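Driletti to record 300 hours of two-handed table work for robot training

September 29, 2023
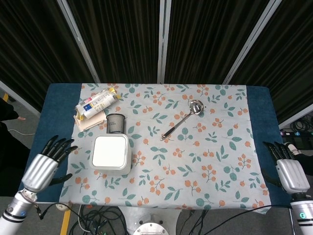 What does a robot learn from a recorded example?
It learns which arm and hand movements went with what its cameras picked up at each moment, so that it can produce similar movements when it meets a similar table.

Driletti has started recording at its new site in Plovico, where two-armed robots are being guided through everyday tabletop jobs. The company plans to collect 300 hours of examples by the end of April and use them to train a control model it calls Damasceno.

The work is built around ordinary things found in kitchens and offices. A table might be set with a steel ladle, a mesh cup, a white box and a snack wrapper on a printed cloth, with the robot's two hands resting at the near corners. Operators then guide the arms through a short task, such as moving an item to one side or passing it from one hand to the other.

Each attempt is saved as a separate recording. It holds the camera video, the position of every joint in the arms and fingers, and a one-line instruction in plain English. Most attempts last less than a minute. Operators mark each one as complete, partly complete or failed before the table is set again.

Failed attempts are kept. Driletti said they are stored apart from the others and will be used to test whether the model can tell when a task has gone wrong. Recordings with missing video or a dropped joint signal are deleted the same day.

The task list has 62 entries so far. Many involve one object, but about a third need both hands, and the company said those take the longest to record well. Thin and crumpled items have been added in larger numbers after an earlier model, trained mostly on boxes and cups, had trouble closing its fingers on anything flat.

Table coverings are changed on a schedule. A model trained over one plain surface often performs poorly when the background changes, and Driletti wants patterned cloths to make up close to half of the collection. Object positions are drawn at random by software and shown to the operator on a screen before each round. Lighting is changed less often, usually between shifts.

Operators train for two weeks before their recordings are accepted. They work in sessions of 90 minutes with a break between them, and no operator does more than three sessions in a day. A second person stays near the table during recording and can stop the arms at any time.

A first batch of 396 recordings was sent to Plamon, which checks the written instructions against the video. Plamon returned comments on wording, mostly places where two operators had used different names for the same object. A shared word list is now in use at the site, and the affected instructions have been rewritten.

Driletti has not decided how much of the collection it will release. A small sample covering one-handed tasks is planned for April, along with the word list and a description of the file format. The two-handed recordings will stay in-house until the first round of model tests is finished.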